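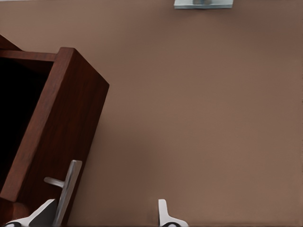 Fig. 6 – Caisse ouverte à paroi latérale épaisse, intérieur sombre.

Chapitre 8. Préparer une caisse pour les vers

Ce chapitre concerne l'installation du kit de lombricompostage Nunura dans une caisse en bois que vous possédez déjà. Si vous avez acheté le bac complet, passez directement au chapitre suivant et profitez de votre avance.

Avant de commencer

Le kit contient une grille de fond, un sachet de pastilles de calage, un robinet Tornis avec son joint, une toile d'aération et la présente notice, que les vers mangeront volontiers quand vous l'aurez terminée. Il ne contient pas les vers. Ils voyagent à part, dans un sachet respirant, et n'aiment pas attendre sur un palier en plein mois de juin. Commandez-les une fois la caisse prête.

Choisissez une caisse d'au moins 25 cm de profondeur intérieure. Les vers du compost vivent près de la surface et se moquent bien du reste, mais la litière, elle, a besoin d'un peu d'épaisseur pour garder son humidité.

ATTENTION – N'utilisez pas de bois traité, ciré récemment ou verni à l'intérieur. Une belle teinte acajou flatte le regard du visiteur ; côté locataires, on préfère le bois brut. En cas de doute, poncez l'intérieur ou changez de caisse.

Installation

1. Videz la caisse et brossez-la à sec. Pas de savon, pas de javel, pas d'huile essentielle de lavande, même si la bouteille vous regarde depuis l'étagère.

2. Repérez le côté qui recevra le robinet. Percez à 16 mm, au ras du fond, en partant de l'extérieur. Placez une chute de bois derrière la paroi pour éviter les éclats.

3. Enfilez le joint sur le robinet, côté bombé vers la paroi. Serrez l'écrou à la main, puis d'un quart de tour à la clé. Un second quart de tour fendra le joint, et le service après-vente le saura.

4. Versez un verre d'eau dans la caisse, robinet fermé, et attendez quelques minutes. Si une goutte apparaît, démontez, essuyez, recommencez l'étape 3. Si l'eau fuit par les angles, passez un cordon de mastic Cendum et laissez sécher le temps indiqué sur la cartouche, et non le temps que dure votre patience.

5. Collez les pastilles de calage au fond, puis posez la grille dessus. Elle doit rester horizontale et ne pas balancer.

6. Déchirez du carton brun en morceaux de la taille d'une carte à jouer. Retirez l'adhésif et les agrafes. Trempez, essorez, étalez sur la grille. Le carton est assez humide quand une poignée pressée rend une ou deux gouttes.

7. Ajoutez une poignée de terre de jardin et une poignée de marc de café. Mélangez avec les doigts. Oui, les doigts.

8. Surélevez légèrement l'arrière de la caisse à l'aide des cales Dawber (vendues séparément, nous en sommes navrés) afin que le liquide descende vers le robinet. Une pente discrète suffit ; on ne construit pas un toboggan.

Remarque – Si votre caisse possède un couvercle, gardez-le entrouvert. Sinon, tendez la toile d'aération et fixez-la avec des punaises. Un torchon convient aussi, à condition d'en faire son deuil.

Accueillir les vers

Déposez le contenu du sachet au centre de la litière, sans l'enfouir. Laissez une lampe allumée au-dessus la première nuit : les vers fuient la lumière et descendront au lieu d'explorer votre cuisine. Quelques évasions restent possibles. Ramassez les fugitifs avec une feuille de papier et n'en parlez pas à table.

Ne donnez rien à manger pendant les premiers jours. Commencez ensuite par une petite portion d'épluchures coupées fin, toujours dans le même coin, recouverte de carton. La viande, le fromage et les restes de gratin sont interdits, quels que soient les arguments de votre entourage.

En cas d'odeur

Une caisse en bonne santé sent le sous-bois. Une odeur aigre indique un excès de nourriture : retirez ce qui traîne, ajoutez du carton sec, ouvrez le robinet. Des moucherons signalent des épluchures mal couvertes.

ATTENTION – Le liquide recueilli au robinet se dilue avant tout arrosage. Il ne se conserve pas au réfrigérateur, et surtout pas dans une bouteille de jus de pomme.

Notice révisée le 16/10/2022. Pièces de rechange : voir le chapitre 16.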